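# The Fault That Wouldn't Show Up Twice

The first time the left arm let go, it was holding a ceramic mug over a sink. The mug survived. The sink has a chip in it that Divya Lobo now shows to every visitor, usually before she offers them coffee.

Lobo runs a small robotics workshop in Plolluncombe, in a former seed store with good windows and terrible heating, and she builds two-armed machines for people who find it hard to clear a table. Her current one is called Hollia. It picks up cups, pens, spoons and pill bottles and puts them on a shelf, and when it works it's a joy to watch. One arm tidies while the other waits its turn, then they swap. I could have stood there all afternoon (and I more or less did!).

But in July, with 11 days to go before its first stay in a real kitchen, Hollia started dropping things. It didn't happen often. The gripper would close, the arm would lift, and somewhere on the way to the shelf the fingers would open a little, pause, and close again on nothing.

"A robot that drops every cup is easy," Lobo told me. "You fix it before lunch. Ours dropped a cup, and then it behaved beautifully for two days."

## Chasing it

The workshop did what anybody would do and blamed the hardware. They changed the finger pads. They changed the left gripper motor, then the cable behind it, then the connector at the end of the cable, which is a fiddly little thing that has to be seated with tweezers. Each repair was followed by a long run of perfect pickups, and each run ended with something on the floor. They swapped the left and right grippers over, and the right arm dropped a spoon.

That spoon was the best news of the month. If the trouble could appear on either side, it probably wasn't living in either gripper. Lobo took the rest of the day off and went swimming.

When she came back she stopped looking at the arms and started reading the logs, all 716 recorded pickups, one after another, with the time of every command printed beside it. I asked whether that was dull. She looked at me as if I'd asked whether dessert was dull.

What she found was a gap. Hollia's two arms share one controller, a board called the Celten, and each gripper has to hear from it constantly to keep its squeeze. If a gripper goes too long without a message, it relaxes. That rule is there on purpose – it's what frees your fingers if the computer crashes while they're in the way. The limit was set at 25 milliseconds. Nearly all the time the messages came far faster than that. Once in a great while, when both arms asked the board to plan a new path in the same instant, one of them was made to wait. The longest wait in the logs was 400 milliseconds, and in that time a gripper can open, a cup can leave, and the whole machine can carry on to the shelf in perfect confidence.

So the safety feature was doing its job, and the drops were the side effect. I love this kind of fault. Every part passed its own test, and the trouble sat in the timing between them.

## Making it happen on purpose

Knowing the cause is one thing. To trust a repair, Lobo wanted to see the failure arrive on command, and she didn't want to wait days for it or sweep up more crockery. She moved the hunt into simulation, where both arms could be told to ask for a new path together, over and over, at the worst possible moment of a grasp.

The simulated table is a plain white one with a blue shelf at the back, and the props are a marker pen and a small copper-pink cup. The cup got most of the attention. A grasp at the rim leaves very little to spare, so any slackening of the fingers shows up quickly. With the delay switched on, the virtual cup slipped within the first few tries. Lobo says she cheered loudly enough to bring the neighbor over.

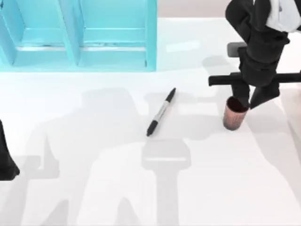

## What changed

The repair itself is small. Sending the "keep holding" message is now its own task, and path planning can't push it aside however busy both arms get. The 25-millisecond limit stayed exactly where it was. A longer limit would have hidden the drops in an afternoon, and Lobo did consider it for the length of one cup of tea, but it would also have meant a slower release for a trapped finger.

There's a second change I like even more. Hollia now checks that it still has hold of something partway through a move, and if the answer is no, both arms stop and it says so out loud. Before, it would reach the shelf, open its empty fingers with great care, and go back for the next item.

The kitchen stay was put off while all this went on, and the family waiting for the machine was told why in a two-page letter. Lobo wrote it herself and included the part about the sink. They wrote back asking for a copy of the log with the long gap in it, and it's on their refrigerator now, under a magnet shaped like a lemon.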